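Chapter 4. Whites, and keeping them white

Draft for the class set, 16/10/2024. Page numbers to come.

By now you've done fibres (Ch 2) and water (Ch 3). Dirt next. More to the point, dirt on white cloth, where there's no colour to hide behind and every mistake shows.

Before you start: have your Chapter 3 notes on hard water open. You'll need them for the second half.

## What you'll cover

- Why white cloth goes grey, and why it goes yellow. Two different problems, two different fixes.
- Soap versus detergent.
- What bleach does to a fibre, and when to leave it in the cupboard.
- Reading a care label properly
- Storage. Short section but it's on the test every year.

## Why start with whites

Most cotton isn't white when it's picked. Cream, more like it, sometimes nearly tan. The mill bleaches it, then very often adds a brightener, a dye that takes in ultraviolet light and gives back a bit of blue. Your eye reads blue-white as cleaner than yellow-white. So a new white shirt looks whiter than the cotton ever was.

Brighteners wear off. Wash by wash, and faster in strong sun. What's left is the cloth's own colour, plus whatever has stuck to it. People call this "dingy" and reach for bleach. Often the wrong move, as you'll see in 4.3.

Folded whites are worth a look too. A crease is where skin oil and dust settle first, and if a shirt sits long enough the fold line yellows before the flat parts do. Trims are another matter. Black on white needs cold water the first few times, until you know the black is fast.

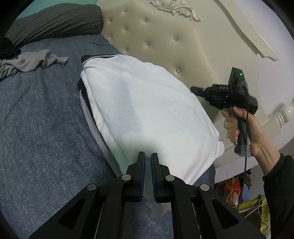
## 4.1 Grey and yellow

Grey is mostly soil that came off one thing and landed on another. The word is *redeposition*. Causes: overloaded drum, too little detergent, water too cool for the job, or darks in with the lights. Hard water makes it worse. The minerals tie up the soap and you get scum, which is grey and sticky and goes straight into the weave.

Yellow is mostly body oil and sweat. Collars, cuffs, underarms. The oil goes in clear, so you don't see it. Then it reacts with air over weeks and turns. A shirt can go in the drawer looking fine in March and come out yellow at the neck.

There's a third sort, yellow from chlorine bleach on the wrong fibre. Wool, silk, spandex. It can't be washed out becuase the fibre itself has changed.

Quick table, learn it:

| Colour | Usual cause | First thing to try |
|---|---|---|
| Grey all over | redeposition, hard water | smaller load, full dose, warmer wash |
| Yellow at collar | body oil | pre-treat with liquid detergent, then oxygen bleach soak |
| Yellow all over | lost brightener, age | oxygen bleach, maybe nothing |
| Yellow after bleaching | fibre damage | none |

## 4.2 Case study: the Monham laundry

Monham is a country town with hard bore water. The Bellini guest house there sent out 442 white pieces in one month, sheets, shirts, kitchen jackets, and the laundry kept a log. 80 came back to the desk marked grey. Same machines as the year before, same powder (Susia, the plain one). The change was load size. A new hand had been filling the drums to the top.

They went to three-quarter loads and put in a Drirkov softener unit. Complaints fell to 2 the next month.

Note that they changed both things at once. So which one fixed it? Can't say from the log. Keep that in mind for your own trial in 4.6, change one thing only.

Collars were logged separately. A rounded collar or neckband holds oil along the inside of the curve, and if the garment goes in bunched up that part barely gets any water through it. Open it out first. Undo buttons, turn cuffs down, shake the thing loose.

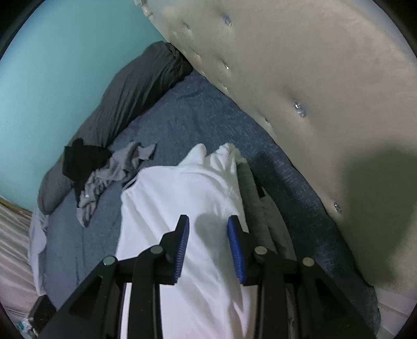

**Does hot water always get whites cleaner?**

It depends on the fibre and the stain. Plain cotton with body oil does better warm or hot. Blood, egg and milk need cold first, as heat sets the protein in teh cloth.

## 4.3 Bleach: two kinds

Chlorine bleach is fast and harsh. Oxygen bleach is slow and mild, and safe on most coloured cloth as well. Never mix chlorine bleach with vinegar or ammonia, the gas is dangerous. Copy that into your book now, before reading on.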